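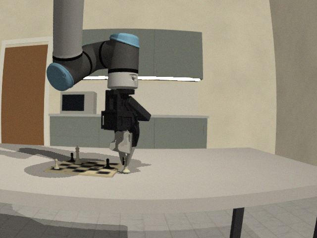

Ticket: Club newsletter emails not reaching members
Opened by: Ignacio Begay
Opened: 11 April 2026
Status: Monitoring

Problem as reported
The spring newsletter from the chess club went out to 300 addresses. Members with Dorard mail accounts did not get it, and it was not in their spam folders. Everyone else received it as usual.

Steps tried
Resent to one Dorard address. No bounce message, no delivery.
Checked the Clestar send log. Status shows "deferred" and then "expired" after 60 hours.
Sent a plain text message with no attachment. Same result.
Looked up the DNS records. The SPF entry still lists Prirkari, the host we left in October. Clestar was never added.

Fix
Removed the Prirkari entry and added Clestar. Turned on DKIM signing in the Clestar panel — it was off by default on our plan. Waited for the records to update, then sent a test to 5 Dorard addresses. All 5 arrived in the inbox.

Still open
The bracket reminder goes to the full list next. Please leave this ticket open until the send log for that one has been checked.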